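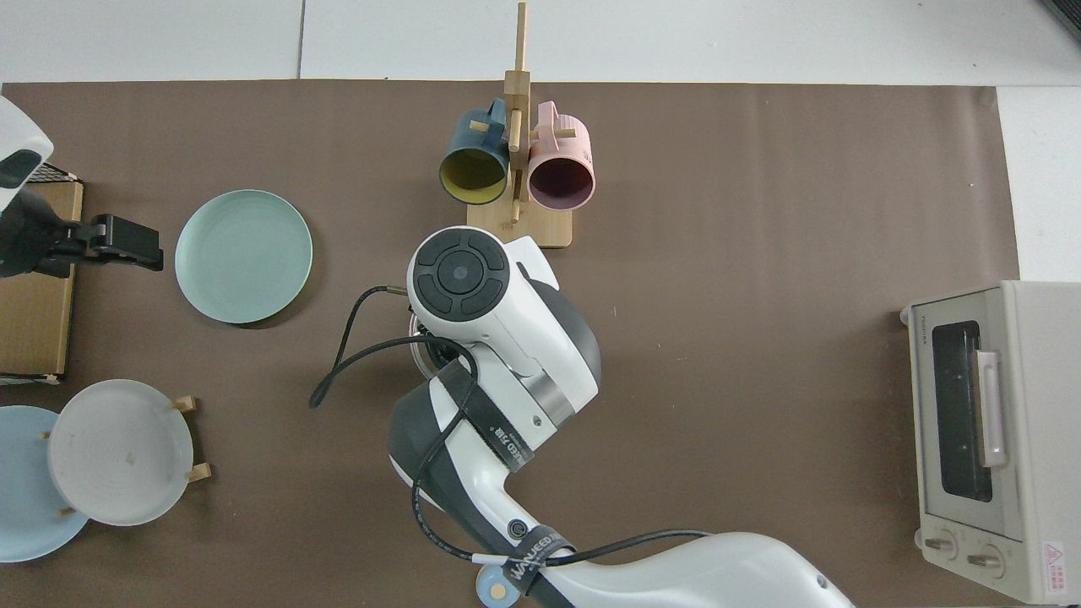

One table, one rack, one mug tree
From the Nendside Newsletter, Home and Kitchen pages
19 Aug 2026
By Poppy Stockdale

I have become a person with opinions about dish racks, and this month you are all going to hear them!

It started when we moved into the flat on Pristlow Road, where the kitchen has 42 centimetres of bench beside the sink and then a wall. I measured it twice. The last place had a proper long bench, and I'd grown used to leaving things where they landed: plates in a pile, mugs in a row by the kettle, lids wherever there was a gap. You can't do that on 42 centimetres. So for the past few months I've been trying out what Orsolya Sipos calls the one-table kitchen, and I'm completely sold.

Orsolya ran the small kitchens evening at the hall back in November, and plenty of you were there (14 of us squeezed around the tea urn, if you remember). Her idea is that your crockery doesn't have to live in a cupboard. Give it a table of its own and give each thing on the table a spot, and then drying up and putting away become the same job. A mug goes on its peg. A plate goes in its slot. You hang up the tea towel and go and sit down.

I was doubtful about the table part, I'll admit. I thought it would look like a garage sale. But coloured crockery does look cheerful when it's out, and I've stopped minding that none of mine matches. Pale blue, grey and yellow plates standing side by side are lovely! A matching white set behind a door never made me feel anything much. If you've been holding on to odd plates from three different share houses and feeling a bit sheepish about them, bring them out.

Start with the covering

Put something down on the table first. Brown paper is perfectly good and costs next to nothing — I get a big roll from Tak, the packaging place behind the post office, and one roll has lasted since we moved in. It wrinkles a little and I don't care. Cut it generously so it covers most of the top, and when it gets a ring or a splash on it, pull it off and lay a new piece. Children can draw on the old one. My niece drew a whole bus route on ours, with stops.

Some people prefer a proper mat, and if you've got a timber table you're fond of then a mat is the better choice, as damp will go straight through paper if you leave a wet rack sitting on it overnight. Our table is an old one and has seen worse.

The mug tree

Now, the mug tree. I used to think these belonged to my grandmother's generation and should be left there. I was wrong and I take it all back. A wooden one with a decent flat base takes up hardly any room and it gets every mug off the surface. Look for pegs that tilt up a bit at the ends, or at least ones long enough that a chunky handle can't slide off. Short pegs are fine for ordinary mugs, but take your fattest-handled one along to the shop and try it. I did this at Kamberg Homewares and the man at the counter was very good about it.

Hang mugs on opposite sides as you go. If you load up one side first, a light stand will lean, and then you'll be reaching out to catch it with soapy hands. Two mugs, one each side, and it stands there as steady as you like. And don't fill every peg just because it's there. We have two people and we keep out the ones we use, with the rest up high for visitors.

A word for mugs that are one colour outside and another inside: they make me very happy, and hung on their sides you get to see both. 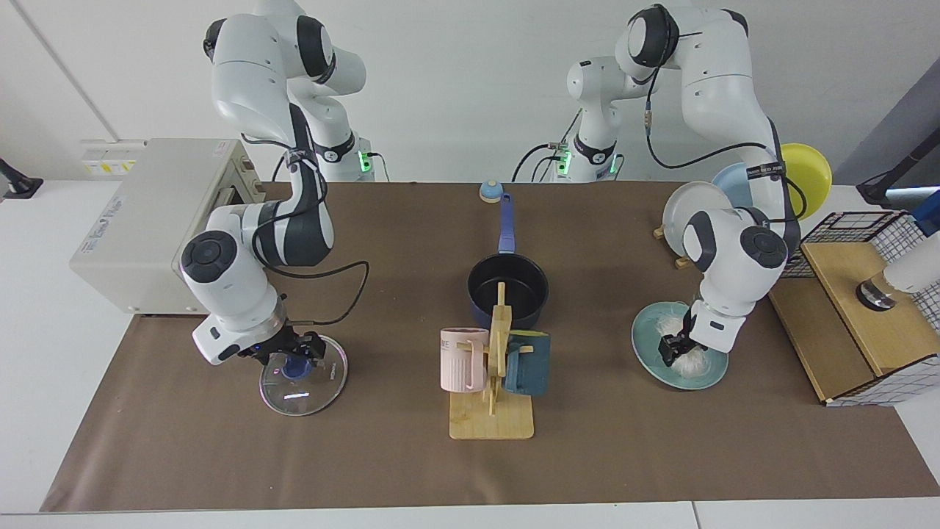 Pots and their lids

Saucepans were the part I got wrong for the longest time. I had ours hanging, then stacked, then in the oven (do not store your saucepans in the oven, you will forget, ask me how I know). What works for us is to keep out the one we cook in most, in the middle of the table, with its handle pointing to the back. A long handle poking out over the front edge is asking to be knocked by a hip or a handbag or a small child, and turning it around takes no time at all. It also leaves the front of the table free for whatever you're in the middle of.

The lid goes on the pan once both are properly dry. If you put a lid on a damp pan you'll get that stale smell, and then you have to wash it again, and there goes your evening. Until they're dry I leave the lid to one side. I love a glass lid with a good big knob. You can see in without lifting it, and a knob you can get a proper hold of makes all the difference when you're wearing an oven glove. While you've got it in your hand, check whether the knob has come loose. Most are held on by one screw from underneath, and a quarter turn with a screwdriver sets them right for another year.

Orsolya has a tip for cleaning around the metal rim of a glass lid, where the brown gunk collects: an old toothbrush and bicarb made into a paste, left for a bit and then rinsed in hot water. I tried it on a lid I'd nearly given up on and I was so pleased with it that I sent her a photo at eleven at night.

The toaster oven question

Several of you have asked whether to keep a toaster oven on the same table. Yes, if the table is steady and you can give the oven one side to itself! Mine is at the end, and nothing gets leaned against it. Read what the maker says about how much clear space it needs, and please move your paper covering well away from it before you switch it on. I slide ours across to the bench to use it and carry it back when it's cooled. That sounds like a nuisance but it has become a habit, like taking your shoes off at the door.

Mine is an old cream thing and I picked it up for 43 dollars at the school fair. Toast, cheese on toast, the occasional baked potato. We hardly use the big oven now from one week to the next.

Racks for plates

And so to racks. Standing plates up is the whole trick to drying them, and a wooden rack with upright pegs does it nicely. Three plates with a bit of air between them will dry in the time it takes to sweep the floor. Eight plates jammed together will still be wet at breakfast.
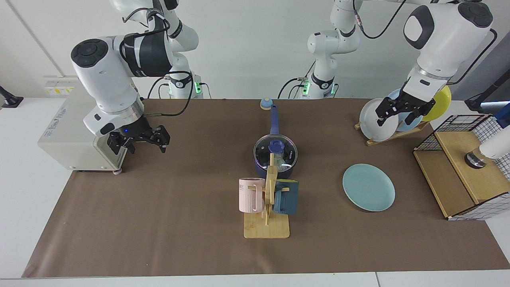

I put the biggest plate at the back and work forward, which means I can see every rim and lift out whichever one I want without the others clattering. It's a small thing and I get a ridiculous amount of pleasure from it. If your rack has pegs that sit close together, try skipping a gap, especially with plates that have a deep raised edge. Those ones like to lean on their neighbours.

Wooden racks do need some looking after. Tip yours upside down on a sunny sill every so often and let the underside dry right out, feet and all. The feet are what goes first. I rub a bit of food-safe oil into mine when the wood starts to look pale and thirsty. If you see black spots, give it a light sand and start again; it will almost always come good. Mine has been sanded once already, on the back step, with the radio going.

Placement took me a few goes. For weeks I had the rack on the left and the mug tree right at the back, and I kept reaching over one to get to the other. In the end I stood at the table and pretended to wash up, like someone practising a dance, and noticed where my hands wanted to go. I'd really recommend doing this before you settle on anything. Left-handed readers, your table may come out as a mirror of your neighbour's, and that's as it should be.

If you'd like to have a go

You don't need to buy much. A table you already own, some paper, a rack and a mug tree. The Kamberg Homewares seconds shelf usually has a rack or two, and Orsolya has spare pegs and a box of glass lids in odd sizes that she would dearly love to see go to good homes. Bring your lidless saucepan along and try a few on.

We're running the small kitchens evening again this November in the side room at the hall. There's space for 60 this time, so tell your neighbours, and bring something from your own kitchen that you can't find a place for. I'm bringing the salad spinner. I've tried it in five different spots and it doesn't belong in any of them.

Send me your own table arrangements too, odd plates and all. Drop them in the newsletter box by the front desk, with your name on the back so I can return your photos.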